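3.2 Data collection in a shared workshop and at home

The hand-held gripper was assembled in the Wadeck workshop in March, on shared benches and with the printers available to all members. Its two fingers copy the geometry of those on the Ernidon arm, so that a demonstration made by hand can be replayed with little retargeting. Thaler and Kong did most of the assembly; Caron rewired the trigger after the first version stuck.

Recordings were then made in members' homes. Each participant packed or unpacked household goods for 20 minutes, with a break after 10. We gave no instructions on grasp order — participants chose the next item themselves. The final set holds 2,192 grasps, of which snack packages proved the hardest class. Their film folds under the fingers, and the printed surface gives the pose estimator uneven texture (Figure 4).
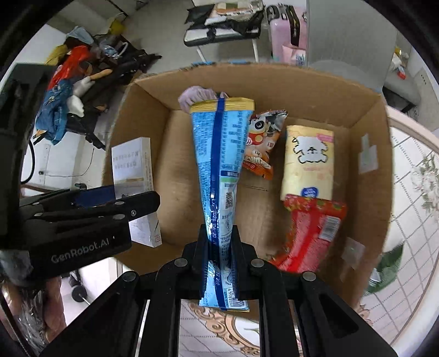 Figure 4. A tall blue snack package held in the gripper over an open cardboard box with other snacks inside.

Grasps on soft packages were labeled twice, by Cloutier and Friesen, and disagreements were settled by replaying the clip at 70 percent speed.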